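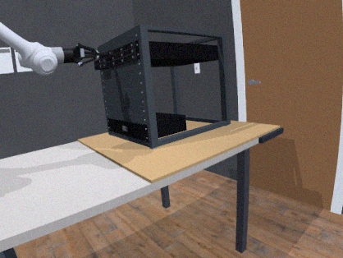 **Progress report to the funder, second reporting period**
**Project:** Kiltis - planning and control software for handling rack-mounted equipment
**Lead partner:** Olow
**Partners:** Valtden (perception), Michailidis (test tooling)
**Date:** August 13, 2018

## 1. Status

The Kiltis project is on schedule in planning and control and behind schedule in perception. The simulation environment promised for this period is complete and in daily use by all partners. The first version of the approach planner has been delivered. The module pose estimator has been delivered in reduced form, as explained in section 3, and a revised date is proposed.

No change to the total budget is requested.

## 2. Planning and control

Work in this period dealt with the last part of the arm's motion, in which the fingers are brought up beside the front panel of a rack module without touching the frame. The planner used in the first period treated the rack as one solid box. That was safe, but it ruled out most of the useful positions near the front posts. The new planner represents each post, rail and module body as a separate shape, and the arm may now work close to any of them within a set clearance.

The simulated work cell contains a white arm with a black gripper, and an open-frame rack on a board at one end of a table. The standard layout has two modules, one near the top and one at the bottom. The lower one is much shorter in depth. This difference exposed a fault in the earlier planner, which assumed one depth for every module and so treated the open space behind the lower one as occupied. The fault was corrected in May, and module depth is now read from the layout file.

A full regression run consists of 457 planned approaches. At the close of the period, all but 10 produced a path that met the clearance limit. The remaining cases share a cause: the wrist reaches a joint limit when the target is on the far side of the front panel. Olow is testing a second starting posture for these cases. Early results are encouraging, but they have not been repeated on the full set and are not claimed here.

The controller now slows the arm on the final segment and stops it if the measured joint positions depart from the plan by more than the allowed error. The stop has been exercised in simulation only.

## 3. Perception

Valtden is responsible for estimating the position of each module from camera images. The equipment is difficult for this purpose. A black module in a dark slate-grey frame, with a dark wall behind it, gives very little contrast, and the glossy area on the rack face carries reflections that the first estimator took for edges. The small pale screws or holes along the front have proved a better guide, and the estimator has been rewritten to look for these lines first.

The rewrite took longer than planned. The delivered version handles the upper module only. Support for the lower module, where fewer light details are available on the panel, is now expected in the next period. Until then the planner takes the lower module's position directly from the simulator - an arrangement that is acceptable for testing but cannot be carried over to hardware.

Shadows were also reviewed. The rendered scenes include the soft shadows cast on the board and the tabletop, and the partners agreed to keep these in all training images. An earlier set without them gave better scores and was set aside as unrepresentative.

## 4. Tooling

Michailidis delivered the scene editor and the run viewer. The editor allows a rack layout to be changed from a text file, including the number of modules and their height and depth. The viewer replays a planned motion beside the logged clearance values, and has shortened the review of failed cases considerably. A short user guide has been supplied; the section on importing new grippers is unfinished.

## 5. Risks

- **Perception delay.** Hardware trials depend on the lower-module estimator. A further delay would move the trials by the same amount.
- **Contact behavior.** The simulator's friction settings have not been checked against physical parts. Measurements are planned before any grasp results are reported.
- **Staffing.** One software post at Valtden is vacant - the opening has been advertised.

## 6. Work planned for the next period

1. Complete the lower-module estimator and remove the simulator shortcut.
2. Resolve the joint-limit cases and rerun the full regression set.
3. Measure friction and update the contact settings.
4. Extend the layouts to racks with 5 modules.
5. Finish the user guide.

The funder's approval is requested for the revised delivery date of the pose estimator, as set out in the attached schedule.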